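Kitchen Corner Gallery: Collecting Microwave Examples

These pictures come from the microwave part of the Skaltevis project. We are building a set of 200 examples of an arm working at a kitchen appliance, each driven by a person and saved for training. Roland Kershaw runs the sessions and wrote the notes on this page. Click any picture for the larger version.

The goal for the first round was plain: get the gripper up to the right side of the microwave, by the controls, from 11 different starting poses.
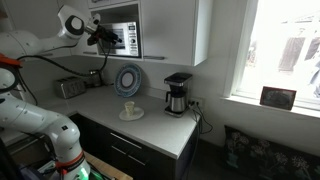 Kallen Lab Notes, No. 39

The cup and saucer stay out on the counter during this task. The plate against the wall does too. We want the learner to see ordinary kitchen things that have no part in the job.

Each example is saved from more than one view. The side view gives the best look at how far the gripper is from the counter, and it takes in the coffee maker and the window as well.

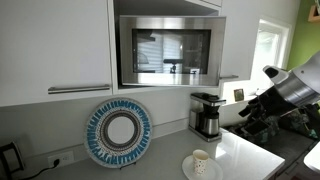

Daylight changes a lot between morning and late afternoon, so we split the sessions. The first 50 examples were all recorded before noon, and the policy trained on them did poorly at 4 p.m. We now mix the hours.

Reaching into the cubby is the slow part. New operators tend to come in too high and have to back out. Those tries are kept, with a tag, and left out of the main training set.

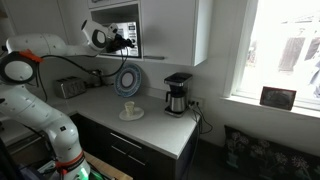
Door Examples

For these the door counts as open when it has swung clear of the cubby. Start and end poses are logged separately. An operator can stop at any point and mark the try as incomplete. 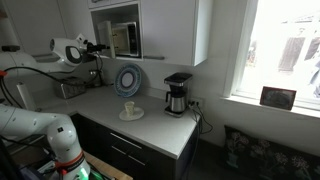

Page last changed: March, by R. Kershaw

The door set is still short of its target. Closing examples will get their own gallery. File names follow the Honkanen scheme (task, operator, try number), and the older Brillwood names still work in the search box.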